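Orçamento para célula com garra paralela: comprar já ou simular primeiro?
Publicado em junho por ltangen_auto

ltangen_auto
Estou a fechar o plano de equipamento para uma célula de recolha de peças em tabuleiros compartimentados. Tenho duas propostas em cima da mesa. A da Gandton inclui braço, controlador, garra paralela elétrica e colocação em serviço. A da Rorel é só braço e controlador, com a garra a comprar à parte (Jasard ou equivalente). O integrador é a Greenberg nos dois casos.
Pontos em aberto:
- curso da garra: 40 mm ou 100 mm;
- licença de simulação: anual ou incluída na integração;
- dedos sobresselentes: quantos jogos na encomenda inicial.
O prazo de entrega indicado é de 9 semanas para a Gandton. A Rorel não se compromete. Agradeço experiências com qualquer das marcas.

pmsilveira
O curso decide-se pela peça e pela folga do compartimento. Um curso de 100 mm num tabuleiro de divisórias estreitas traz dois problemas: os dedos abertos batem nas travessas e o corpo da garra é mais largo. Se a peça maior couber em 40 mm com margem, não pagaria o resto.
Quanto aos sobresselentes, dois jogos. Os dedos partem nas primeiras semanas, enquanto se afinam as alturas de aproximação, e encomendar à unidade sai caro em portes.

nortecnc
Discordo no curso. A peça muda, a garra fica. Na nossa linha comprámos a mais curta e no ano seguinte entrou uma referência nova que não cabia. Tivemos de trocar garra, flange e cabo. A diferença inicial tinha sido menor do que a fatura da troca.

pmsilveira
Isso depende de haver referências novas previstas. Se o caderno de encargos não as menciona, é dinheiro parado. Há também a carga útil: garra mais pesada, menos peça.

ltangen_auto
Não há referências novas no caderno, mas também não há garantia de que não apareçam. Carga útil não é problema com nenhum dos braços. E a licença de simulação? A Greenberg cotou 1194 euros por posto e por ano, fora da integração.

nortecnc
Perguntem o que entra nesse valor. Nalguns casos é só o visualizador e o módulo de colisões paga-se à parte. Sem colisões a licença não serve para validar dedos contra divisórias.

quadro_eletrico
Eu cortava a licença. Para uma célula fixa, com um tabuleiro sempre na mesma posição, ensina-se à mão numa tarde. Esse dinheiro vai para o segundo jogo de dedos e para um sensor de força decente.

ltangen_auto
O tabuleiro não fica sempre na mesma posição, entra num carro e a repetibilidade do carro é fraca. Por isso comecei a montar o modelo antes de encomendar. Ainda está tosco, sem peças, só com a garra aberta sobre a grelha verde, para ver dedos e travessas no mesmo referencial: 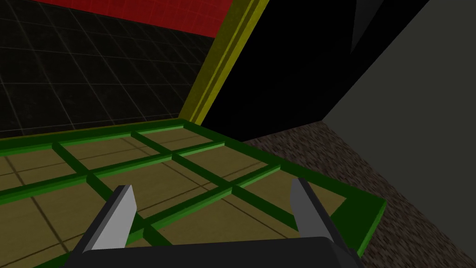 Ingegerd Tangen respondeu que o modelo só tem valor para o orçamento se as cotas das divisórias forem as medidas no tabuleiro real e não as do catálogo, porque a injeção empena e a folga útil desaparece. Pediu também que a tolerância do carro entrasse como variável desde a primeira simulação, antes de se discutir 40 ou 100 mm.

pmsilveira
Subscrevo a parte das cotas. Medir em vários tabuleiros, novos e usados. Usar o pior caso.

quadro_eletrico
Com um carro de repetibilidade fraca, eu gastava primeiro em pinos de centragem. Custa uma fração da licença e resolve o problema na origem. Depois logo se vê se ainda é preciso simular.

nortecnc
Os pinos corrigem o carro, não corrigem o empeno. São rubricas diferentes. Eu punha as duas no orçamento e pedia à Greenberg a licença por um trimestre, só para a fase de projeto. A nós a Loretta Begay, que tratava das compras, conseguiu isso com outro integrador. Basta que fique escrito na proposta antes da adjudicação.

ltangen_auto
Vou pedir o trimestre, com o módulo de colisões discriminado em linha própria. Pinos de centragem entram como opção. Dois jogos de dedos na encomenda inicial. O curso fica suspenso até ter as medidas.

pmsilveira
Peça também o desenho cotado dos dedos, em formato editável. A Jasard fornece só a malha se ninguém disser nada, e depois não se consegue maquinar um jogo localmente.

quadro_eletrico
Continuo a achar a licença dispensável, mas por um trimestre não discuto. Verifique se o prazo de 9 semanas conta da encomenda ou da aprovação dos desenhos.

ltangen_auto
Da aprovação dos desenhos. Acabei de confirmar na proposta, página das condições.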